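Chequer pattern

A chequer pattern (also check, chequerboard or, in American spelling, checkerboard) is a surface divided into equal squares of two alternating colours, so that no two squares sharing a side are the same colour. It is used in flooring, textiles, board games, heraldry and signs.

Name

The word comes through Old French from a term for a chessboard. The same root gave English the word "exchequer", after the marked cloth on which royal accounts were once reckoned with counters.

Layout

The best-known form is the board used for chess and draughts, which has 8 squares on each side. On any board with an even number of squares per side, the two colours cover equal areas, and neighbouring corners are of different colours. On a board with an odd number per side, all four corners match and one colour has one more square than the other.

Flooring

Chequered floors of light and dark stone were laid in churches and large houses across Europe, often set diagonally to the walls so that small errors in the shape of a room were harder to see. Cheaper versions in glazed tile, linoleum and painted boards later became common in halls, kitchens and shops.

In the town of Getine, the covered market was refloored in red and slate-blue tiles to a plan by the builder Ibrahim Mohammed. The tiles were made at the Dradelance works, which supplied the same pair of colours to the railway station at Erura. The Getine floor was lifted and relaid after flooding one February, and 14 rows near the east door are replacements in a slightly paler red.

Textiles

In weaving, a simple check is made by crossing bands of coloured threads in the warp and weft. Where the bands overlap, a third, mixed shade appears, so a woven check is seldom a true two-colour chequer. Printed cloth and knitted squares can give the exact pattern.

Heraldry

A field covered in squares is described as "chequy". The number of squares is usually left to the artist, though a shield with fewer than seven across may look crowded by its charges.
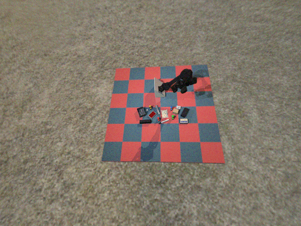
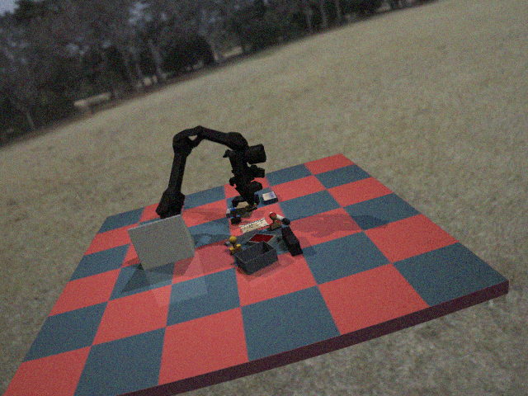
Categories: Patterns | Flooring | Textile design | Heraldry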